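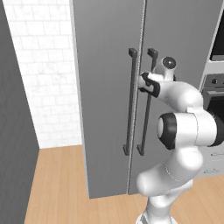

The arm at the left-hand fridge handle in the Molalura practice kitchen.

Molalura Hand Controller and Practice Kitchen
By Vurkgate

If you've ever tried to explain to someone over the phone how to open a stiff jar, you'll know why we like showing a robot a job much better than describing it. Molalura is our hand controller for doing exactly that. You hold it, you move, and the arm on the screen moves along with you. When you're happy with the way you did the job, you keep the recording, and if you're not, you throw it out and have another go (we throw out plenty ourselves).

The controller comes with the practice kitchen, a simulated room with a fridge, a counter, a sink, a cooktop and a good many cupboard doors and drawers. Most of our customers spend their first few weeks in there before they go anywhere near their own arm, and quite a few of them keep going back to it long afterwards to try out an awkward reach or to train a new colleague.

What it's like to use

The grip sits in your palm a bit like the handle of a garden trowel, with a trigger under your first finger for opening and closing the gripper. Squeeze gently and the fingers close gently. There's a clutch button on the side, too — press it and the arm stays put while you bring your own hand back to somewhere comfortable, which you'll be very glad of when a door handle runs the full length of your reach.

Handles are a good place to begin. They teach you to line up your wrist before you close your fingers, and they show up any habit you have of pulling at an angle. From there we'd suggest moving to the counter and spending a while simply hovering over things, coming down close to the wood and going back up, until your hand stops thinking about it. Small objects near the sink are harder than they look at first, and it's worth slowing the arm down with the speed dial on the base while you get your eye in.
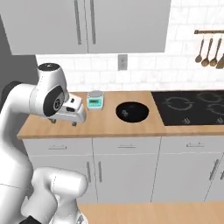
Recording and replaying

Press the red key on the base to start a recording and press it again to stop. Each recording holds the path of the arm, the opening of the gripper and the view from every camera you've switched on, and you can play it back from any of those views, at any speed you like. A recording can be up to 300 seconds long. The base unit itself stores 1000 recordings before it asks you to move them to your computer, and it will ask nicely, well ahead of time.

You can rearrange the counter between attempts, by hand or by letting the software shuffle things for you. We really do encourage it! Someone who always picks up the same object from the same spot ends up with a lovely set of recordings that are all the same recording. Move the glass along a bit, put the scale somewhere inconvenient, swing the camera to a lower corner, and do it again.

Randi Fjeld, who looks after our training days, likes to have people work with something bright at the end of the counter first, with a glass standing nearby to keep them honest about their elbow room, and then bring in the more fiddly items as the afternoon goes on.

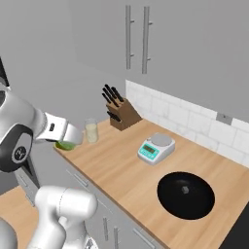 What's in the box

Molalura hand controller, right- or left-handed (please choose when ordering)
Base unit with speed dial and record key
Rieger desk clamp
USB cable and power supply
Practice kitchen licence for four computers
Printed starter guide

Details

Weight of controller: 200 grams
Connection: wired, USB
Gripper control: proportional trigger
Recording length: up to 300 seconds
Storage on base unit: 1000 recordings
Warranty: four years

Good to know

The Rieger clamp fits most desks, but not glass ones, so have a look at yours before you order. If you share the controller among several people, the Werumov soft grip sleeve is a nice thing to have and comes off for washing. It's sold separately, in grey only for now.

People moving up from our older controller can bring their saved recordings across using the import tool in the File menu. Colours of a few kitchen items changed in the February update, so replays of very old recordings may look a little different, although the arm will follow the same path as before.

Please write to us if you'd like to try a Molalura at your own desk before buying. We keep a few loan units and are happy to send one out, and return postage is on us.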